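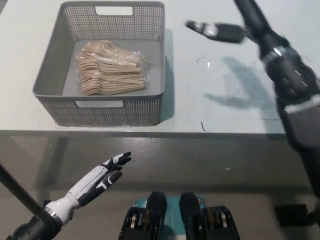
Two controllers, one pair of hands: a Sunday at Drekatar

I spent most of Sunday at the Drekatar workshop watching a robot deal with picnic supplies, and I had a much better time than that sentence suggests. Drekatar has been running a side-by-side trial of two hand controllers, one from Vaher and one from Prerkier, and this was the last day before the robot goes back to its usual work. They let me sit in with a mug of tea as long as I stayed behind the tape and didn't move anything on the table.

The hardware stays the same throughout. It's the Drekatar two-armed robot with its Kito hands, the arms are driven exactly as they always are, and the only thing that changes is the box deciding how the fingers close. You unplug one controller, plug in the other, run the start-up check and carry on. The swap took longer than I'd expected, mainly down to a connector at the back of the torso that nobody can get at without taking their watch off.

What's on the table

The job sounds dull on paper. There's a grey plastic basket with holes all over its sides, and the robot has to put things into it and take them out again. On Sunday it was wooden forks, a whole bundle of the disposable sort in a clear crinkly bag. I'd gone along hoping for something a bit more glamorous (a teapot, maybe?) but I changed my mind within the first half hour, as a bag of forks is a horrible thing to pick up. The forks slide over each other, the bag moves when the forks don't, and the loose twisted end of the wrapper looks like a handle and isn't one.

Then there's the clear film. Lay a sheet of that flat on a pale table and from my chair I could barely tell it was there, apart from a few curved reflections when I tilted my head. The cameras have much the same trouble. Both firms had been told film would be part of the trial, and both had apparently asked whether it really had to be!

There are 6 tasks in the full set. The forks and the film are numbers four and five, and everyone I spoke to agreed they're the two worth staying for. The other four are blocks, cups and the like, and both controllers had got through those earlier in the week with hardly anything between them.

How they got on

The whole trial comes to 400 attempts, split evenly, spread over 5 days. I only saw the last day's worth, so please take what follows as one person's view from a folding chair. Drekatar will put out the proper results when they've been through the logs.

The Vaher box is the quick one. It closes the fingers early, squeezes, and then lets go a little once it feels something solid, and on hard objects that looks great. With the forks it was more of a mixed bag (sorry). When it caught the middle of the bundle it was up and out of the basket before I'd put my tea down. When it caught the end, the forks would shuffle along inside the wrapper and the whole thing drooped, and a couple of times it gave up and put everything down again. It does at least put things down nicely.

Prerkier's controller is slower and fussier. It touches, waits, touches again a bit further along, and only then commits. I found it maddening to begin with and rather charming by the afternoon. It hardly ever went for the loose end of the bag, and when it did it seemed to work out that there was nothing much inside and went looking elsewhere. You pay for that in time, and if you had a long row of baskets to fill I can see somebody losing patience with it.

On the film, neither of them covered themselves in glory. The trick seems to be to come in low and flat and catch a curled edge, and you need a curled edge in the first place. Vaher tended to push the sheet along the table. Prerkier tended to spend ages patting it. Each had a few clean lifts while I was there and the room cheered for every one, whichever box was plugged in.

The basket mattered more than I'd have guessed, too. Those handle cutouts are just the right size for a fingertip to wander into, and with the faster controller I saw a finger go in at one end and the basket come along for the ride. Drekatar had thought about taping the basket down and decided against it, on the grounds that baskets in real kitchens and stockrooms aren't taped down either. I think that was the right call, though it did mean a fair bit of putting the basket back on its marks.

What I'd like to know next

I asked whether they'd tried mixing the two, quick closing for solid things and the careful patting for anything in a bag. The answer was a polite laugh and something about interfaces. The two boxes don't report touch in the same way, and the Kito hands apparently need a fresh calibration whenever you change over, so swapping in the middle of a task is out for now. Prerkier says a faster mode is coming in the spring. Vaher has promised a setting for soft packaging, with no date that I could get out of anybody.

I'd also love to see the same trial with different lighting. The workshop lights are cool and very even, lovely for the cameras, and my own kitchen is nothing like that. Drekatar told me a dimmer run is on the list, somewhere after a new table and a second basket with solid sides.

If you'd like to see it for yourself, the workshop is planning an open afternoon in April with both controllers out and a go on the teleoperation rig for anyone who fancies it. Booking will go up on the Drekatar noticeboard page, and places went quickly last time, so keep an eye out. Parking is round the back by the loading bay, and the front door sticks, so give it a shove.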